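3.2 Trays, bowls and the stuff that lands in them

I should say up front that I came to this part of the study as a tray person. I grew up with one on the hall table and I have one now, so when we started asking how people keep track of small things at home, I had a hunch that the answer would be "they put them on a tray." The hunch was only half right, and the half I got wrong is more fun to write about.

We had 3,884 diary entries to work with, sent in by 49 households over one April. Each entry was a short note about where a small object got put down and whether it was easy to find later. By small object we meant anything you can pick up with one hand: keys, tape, a deck of cards, a puzzle, the remote. We sorted the landing spots into eight groups, and I did the first pass of the sorting myself (with a lot of coffee). Trays and bowls started out as one group. I split them after the pilot homes in the Patska building kept telling us, pretty firmly, that they were different things!

They really are. A bowl hides what's in it. People wrote about digging, and about finding a thing they'd stopped looking for weeks ago. A tray keeps everything in one layer, so you can check it from across the room. The rim matters more than I expected, too. Flat boards and placemats did the same job on paper, but people kept writing that things "wandered off" them, and the word "edge" comes up again and again in those entries.

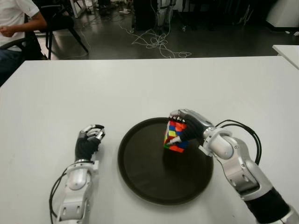 Figure 4. A Rubik's cube held just above a round, dark brown tray with a raised rim, on a white table.

Color was the other thing I hadn't planned on. Quite a few people said a dark tray made bright things easier to spot, and that their black phone chargers vanished on the same tray. We hadn't asked about color at all in the first version of the diary, so I can't give a fair number for it. I added a line for it in the second version, the one we call Gasedier, and Section 5 has what came back.

Then there's the toy question. Puzzles and fidget things acted differently from keys. Keys get put down once and picked up once. A puzzle gets picked up, messed with for a minute, and put back down unsolved, often by whoever happens to be walking past. In the diaries these were the objects most likely to go back to the same tray, even in homes where nothing else did. My guess is that the tray turns into part of the toy, a kind of parking spot, but I'd want a longer diary before I leaned on that.

Two homes dropped trays partway through the month and went back to drawers. Both said the tray had filled up with mail. I left their entries in, with the switch marked in the Rultgate coding sheet, and running the counts without them didn't change the order of the groups.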